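Subject: Re: [rarville-music] Flekar Ballroom tapes and the Fedo reissue

A few answers to the message from last night, and then one request at the end.

> I saw the note in the library about the Flekar Ballroom
> recordings. Does anyone know how many tapes survived, and
> is the plan still to press a record this year? My parents
> went to dances there and I would buy a copy today.
> Also, was Fedo the house band the whole time, or did they
> come in later? The note says both.

There are 68 reels. They came out of the upstairs office at the Flekar when the roof was being redone, in four milk crates, and they sat at the Subramaniam record shop until the spring. Most of them are dance nights taped off the house mixer. A few are radio spots, and at least one is a long rehearsal with somebody counting in the same tune over and over.

Fedo was not the house band at the start. The boxes from the early years all say "ballroom orchestra" in pencil. Fedo first shows up as a Saturday-only act, then takes over the whole week after the orchestra's last summer. The library note put both facts in one sentence and left out the dates. I've asked them to fix it.
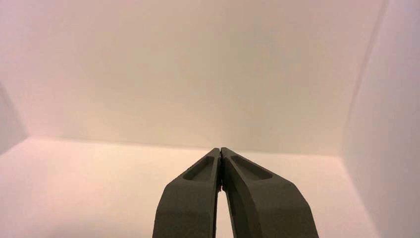
As for the record, yes, we still plan to press one. It will be a single LP with one side of orchestra and one side of Fedo, 200 copies. The pressing plant wants a deposit of $945 before they will hold a slot, and we are not there yet. The shop has offered to take preorders at the counter, and the money goes straight into the reissue account. If you paid last year for the cassette that never happened, your name is on the list and you don't need to pay again.

> If you need help listening through the tapes I have a
> decent pair of headphones and my evenings are free.
> How are you deciding which ones are good enough?

Yes please. The transfers are done for the first two crates and the files are on the shared drive, in folders by box number. Each person takes a folder, listens all the way through, and fills in a line for every tune. Write the title if you know it, the first line of the words if you don't, and "instrumental" if there aren't any. Please don't trim the files or run noise reduction on them. Someone did that with box 11 and we had to transfer it again. 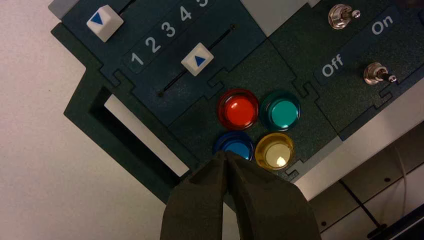
Grading has been the messy part. Some people wrote "fair" and others wrote "pretty good" for the same reel, and one sheet just has check marks. I want us all on plain numbers from now on, going from 1 to 5 like the white numerals between the two sliders in the photo, with no halves. A 1 means you can't make out the tune. A 3 is fine for the archive. A 5 is something we could put on the record as it stands. Give the sound one number and the playing another, and keep them apart. There is a Fedo set in box 23 where the band is on fire and the tape sounds like it was recorded through a sock, and a single grade tells us nothing about that.

The speed question came up again too. Several of the reels run a little sharp. We are leaving them alone until we find a tune with a piano in it on each one, then correcting from the piano. If you hear a piano, note the time.

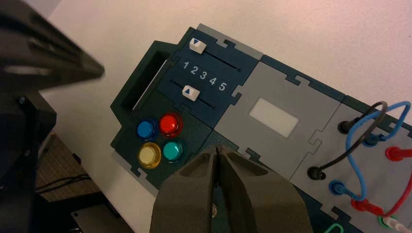
The posters are a separate job. The office also had over 1,000 handbills in it, many of them duplicates, and the historical society has agreed to keep one of each flat in a drawer. The spares will be sold at the Rarville street fair in June to help with the pressing. Water-stained ones go cheap. I would like to hold back the ones with Fedo's name spelled wrong, as at least two of us want them for the inner sleeve.

My request is for photographs. We have one picture of the ballroom stage and it is mostly curtain. If your family has any snapshots from inside the Flekar, even bad ones, bring them to the shop and they will be scanned while you wait. Names on the back are a big help.

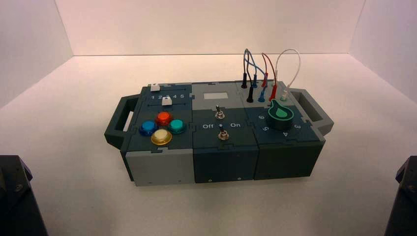 Task board on the white tabletop, with a handle at each end.

Folders from crates three and four should be up by the end of March. Reply to the list with the folder you want so two people don't take the same one.

--
rarville-music mailing list
To leave the list, send a blank message with "unsubscribe" in the subject.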